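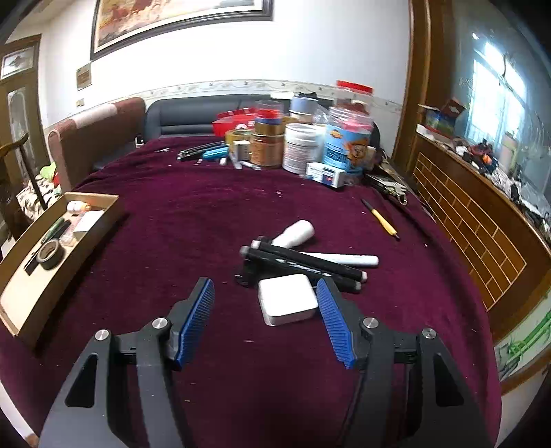 Gondetti wrote under my first post that velvet should never be washed at home and I should simply give it up. I would like to hear from more people before I do this, so I am writing again with the details.

I have a maroon velvet cloth which I use on my table. It collects every small piece of lint in the flat, and also a kind of white dust. I brush it in the evening and by the next morning it is the same. The label was removed by the previous owner, so I don't know if it is cotton or polyester. Can it go in the machine? At 30 degrees, perhaps? And how do I take off the lint without making the pile flat? I paid 35 for it second-hand, so it is not a tragedy if it goes wrong, but I like the colour very much.

Posted by Rillico

Clinbridge
2 replies, marked helpful

First you should find out the fibre. Pull one or two threads from the hem, hold them with metal tweezers over the sink and touch them with a flame. Cotton burns like paper and leaves soft grey ash. Polyester shrinks away and makes a hard little bead. If you smell burnt hair it is silk or wool, and then please stop and take it to a cleaner.

Polyester velvet can usually be washed at 30, inside out, in a pillowcase, with the slowest spin your machine has. Cotton velvet I would wash by hand in cool water and I would not wring it. Test a corner with a damp white cloth before anything else. Dark red is a colour that likes to run, and mine made two towels pink.

For the lint, use a soft clothes brush and go only in the direction of the pile. Sticky rollers work too, but press lightly, and change the sheet often. Do not put an iron on the front. Hang the cloth in the bathroom while you have a hot shower and then brush it, the flat places come up quite well.

Also look at what you dry it with. I used to dry mine together with bath towels and it came out worse than it went in.

Gautier

I just use a rubber glove, slightly wet. Rub in one direction and the fluff rolls up. I never wash mine.

Rillico

Thank you both. I did the flame test on Saturday and there was a hard bead, so I think polyester. I will try the glove first and then the machine with the pillowcase. Clinbridge, do you use normal liquid or the one for delicates?

Clinbridge

The one for delicates, half of the usual amount. No softener.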